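Home | About | Services | House Rules | Careers | Contact

About Plororari

12 October 2019, by Ida Lindemann
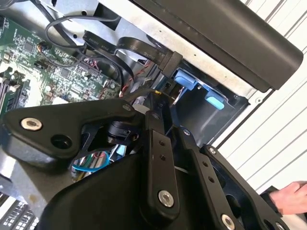
We take old desktop computers apart, and we use robots for some of it. Nga Ngô and I started the firm after years of reading safety policies that had plainly never been near a workbench. Most said "ensure adequate supervision" and left it there. Adequate to whom?

So our own rules are short, and we distrust them too. Each one has to name something a person can check. If a rule can't be broken in a way we'd notice, it gets struck out.

A few that have survived:

Power cords come off before a case goes on the bench. A switch in the off position doesn't count.

Cables are released at the connector. Pulling on the wire is a fault, whether a hand does it or a gripper.

One person has charge of the stop button and does no other job during the run.

After 45 minutes that person swaps out. We tried longer and attention went.

Every failed grasp goes in the log, including the embarrassing ones. Our log stood at 3,202 entries when we last closed it off in December, and we still don't think it tells us as much as vendors claim theirs do.

Customers ask whether we're certified. We follow the standards that apply to us, but a certificate on the wall never kept anyone's fingers out of a pinch point. Ask any supplier, us included, for the log first. Two have refused to show us theirs, and we didn't buy from them.

The rules are reviewed every December. Nga usually wants fewer.

2 comments | 45 shares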